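Filed under: Get Involved > Calls for Singers

We want more voices! The Kilia Community Chorus is looking for singers for the new season, and if you have been humming along in the car for years and wondering whether you could do it with other people, please come and find out.

We meet in Unville on Wednesday evenings from seven until nine, starting the second week of August. There is no audition. You don't need to read music, and plenty of us don't. Si-woo Hyun, our director, teaches every part by ear first and hands out the sheet music afterward to the people who like to have it in their hands. Practice recordings go out each week so you can sing along at home while you do the dishes.

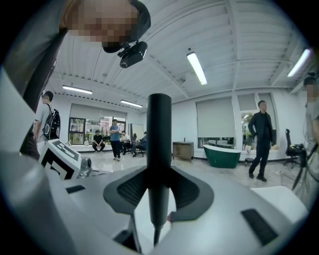
All parts are welcome, but we would be especially glad of tenors and low altos. Last season the tenor line was four people, and when two of them had the flu in the same week the other two were very brave about it. If you aren't sure what you are, Si-woo will sit down at the piano with you for five minutes before your first rehearsal and the two of you will work it out. Nobody else has to listen.

The program this time is a real mix. We open with a set of sea songs arranged by Khairul Subramaniam, who sings bass with us and has been writing these for the group one at a time (the third one has a clapping section that is harder than it looks, and so much fun once it clicks). Then there are two spirituals, a Korean lullaby, and a long piece in nine short movements called the Fuketetti Rounds. We tried the first three movements in the spring and people went home singing them, so we're doing the whole thing!
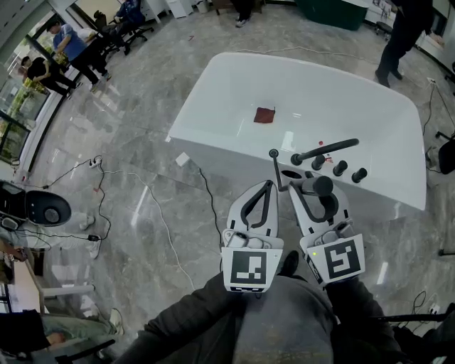
Concerts are in the Đorđević Hall, which seats 163. Come to the last three rehearsals before a concert if you plan to sing in it. Apart from that, we know people have jobs and kids and colds. Let your section leader know if you'll be away and pick up where you left off.

Dues are $9 a month and cover the music and the hall. If that is a stretch, have a word with Khairul and he will sort it out quietly. Bring a pencil, a bottle of water and shoes you can stand in. We break at eight for tea and whatever somebody has baked.

You should be 16 or older. Singers under 18 need a note from a parent. The hall has a ramp at the side door and we always have chairs out, so you are welcome to sing sitting down. Large-print words are ready for every song, just ask at the door.

To join, write to Khairul Subramaniam at the address at the foot of this page with your name and, if you know it, your voice part. Or just turn up to the first rehearsal. Your first two evenings are free while you make up your mind, and friends can come along too.

Kilia Community Chorus, Box 802, Unville | Contact us | © Kilia Community Chorus | Back to top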